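3. How people talk about losing their keys

I should say up front that I came to this topic as a loser of keys myself. When Mekdes Mekonnen and I started planning the diary study in April, I had just paid a locksmith for the second time in a year, and she (very kindly) suggested I turn the whole thing into data. So we did! The questions in this section are simple ones: what do people carry their keys on, where do they put them down, and what do they say to themselves when they can't find them?

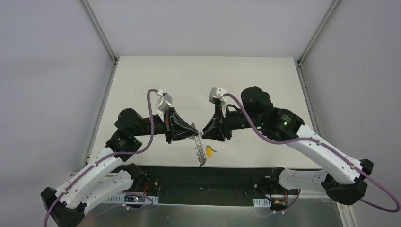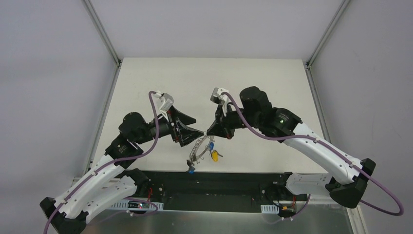 Figure 5. Small items held up over a tabletop.

3.1 Who kept a diary

We had 11 households in the end, all of them in Plerkach, and most were found through a notice Eifion Parri pinned up at the Jolix hardware store. Each household wrote in a paper diary for five weeks. I pushed hard for paper. My earlier study used phone reminders, and people got so tired of the buzzing that they started typing "fine" every evening just to make it stop. A notebook by the front door gets coffee on it, and sometimes a kid draws a horse over a Tuesday's worth of entries, but people write longer and stranger things in it, and I'll take that trade any time.

One household dropped out when they moved away, and I've kept their first three weeks in the analysis with their permission.

3.2 The bowl and what goes wrong with it

Almost everyone told us they had a spot. A bowl, a hook, the end of the kitchen counter, a dish somebody's aunt made. I had expected the people with a spot to lose their keys less, and I'm still not sure whether they do (our sample is much too small to say). What the diaries do show is how the losses get explained. When there's a spot, the story is nearly always about an interruption: the phone rang, the dog got out, the groceries were slipping. When there isn't one, people blame their own character. "I'm hopeless" comes up again and again, sometimes underlined.

Perrin, the nickname one diarist picked for herself, wrote a whole page about finding her keys in the freezer beside the peas. She was sure her brother had done it, and she stayed sure right through the last entry, dated 22nd October.

3.3 Big key rings and small ones

Mekdes and I disagreed about this part, so I'll give you both views. She reads the diaries as saying that a bulky key ring is a kind of insurance, and she points to the Jerketeo Street family, who kept adding things to theirs until it wouldn't fit in a pocket. I think they just liked the things they added. They wrote about where each one came from far more often than they wrote about finding the keys, and two of the pieces were gifts they felt bad about leaving in a drawer. We coded those entries twice, once her way and once mine, and both versions go into the comparison in section 5.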